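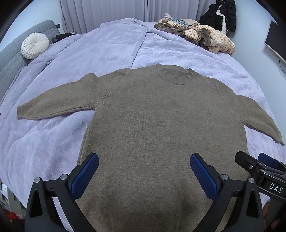
Fionnuala Brophy reckons I'd get there faster with the remote arm, and that showing a robot how to fold by hand is cheating a bit. Fair question, so a few posts on it.

I did use the remote rig at Veltdale, back in March. Got 70 usable folds out of it and a very sore neck. You're always a beat behind your own hands, and knits punish you for that.

With the hand-held gripper I just fold. Sleeve in, other sleeve in, hem up to the collar — done. I'm up to 649 now, mostly jumpers and tees.

Things I've changed: I go slower at the pinch than feels natural, and I start with the sleeves at a different angle every time. My first lot were all laid out dead neat and the policy fell over the moment a cuff was crooked.

Fionnuala's right about one thing though. By hand it's easy to grab in ways the real arm can't reach! I binned 4 takes last night for exactly that — wrist bent right under the hem.

Raglan sleeves next, they keep sliding on me. Tips welcome.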